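Pallach bypass – road safety walk-through, km 0 to Kestmont junction
November 11, 2020

Guardrail, northbound – OK. Two posts loose, tagged.
Guardrail, southbound – NOT OK. Gap past the Aguiar bridge, needs closing before traffic moves over.
Drains – 181 checked, most clear. Leaves in the low ones agian. 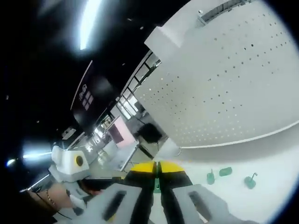 Lighting – partial. Fillport ramp dark on both sides. Asked last January, still waiting.
Signs – OK except speed limit at the ramp, faces wrong way.
Lane paint – worn for about 280 m after the toll plaza. Repaint.

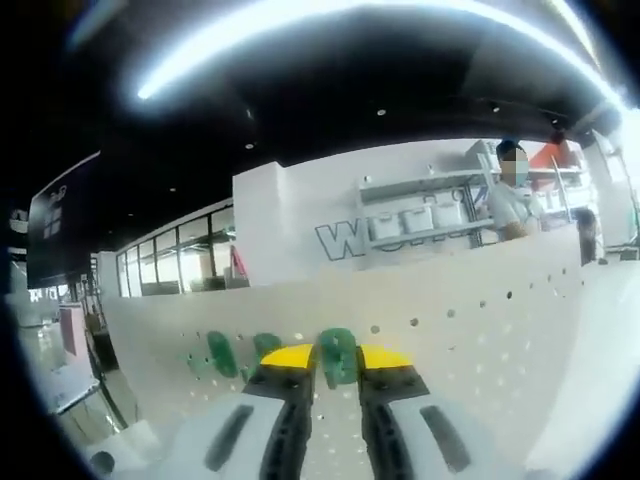
Bridge joints – east one noisy under trucks. Look again after frost.
Emergency phones – post 1207 dead, post 1583 fine but door sticks.
Shoulder – gravel pile left by contractor, get it moved this week.

Overall: pass with comments, southbound gap is the urgent one. Recheck in Janaury.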